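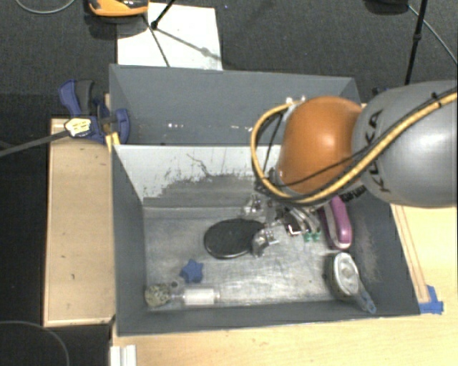
Can a robot put away the odds and ends yet? Londelent says "some of them"

Email this release | Print this release

TISTHORPE, October - Anyone who has cleared out a kitchen drawer or tidied the returns shelf at the back of a hardware store will know the job. There's a bit of everything in there, nothing is the same shape as its neighbour, and you do it mostly by feel while thinking about supper. Londelent, the Tisthorpe firm that has spent the better part of two years on exactly this sort of chore, today shared the results of its latest sorting trial, and they are encouraging and humbling in fairly equal measure.

The trial, known around the workshop as Rono, asked a robot arm to pick mixed items one at a time out of an open grey bin. Nothing was lined up for it. A flat black oval might be lying near a little blue star, with a pale cylinder over by the front wall and something long and purple leaning along the side, and the arm had to choose a target, get its metal fingers around it and lift.

Over 1,195 attempts, the arm made a clean pick 72 per cent of the time. Chunky, rounded items did best. Flat ones lying flush to the floor of the bin were the most trouble, and so was anything that had settled against a wall, where the fingers have very little room to get in behind.

"I'd love to tell you it's ready to do your junk drawer, and my mother asks me every Sunday, but it isn't there yet," said Tegan Goodwin, who leads the trial at Londelent. "A person doing this job will nudge a thing away from the corner first, or tip it up with a fingernail, and not even notice they've done it. We're having to teach each of those little habits separately. Still, when I think of where we were last winter, I'm awfully proud of the crew."

Speed remains a sore point. An experienced shop clerk will empty a bin of this kind while the arm is still considering its second or third item, and Londelent does not expect to close that gap soon. The firm sees a more likely first use in overnight sorting, when the store is dark and slow and steady will do perfectly well.

The next round begins this winter at Cartwright, the housewares wholesaler, with a catalogue of 500 everyday items chosen by the warehouse staff - who have, we're told, been enjoying themselves picking the awkward ones. Neighbours and local shop owners who would like to see the arm at work are warmly invited to drop by the Tisthorpe workshop on Thursday at 2 p.m. Coffee will be on.

Media contact: Tegan Goodwin, Londelent, Tisthorpe | © Londelent. All rights reserved. | Back to top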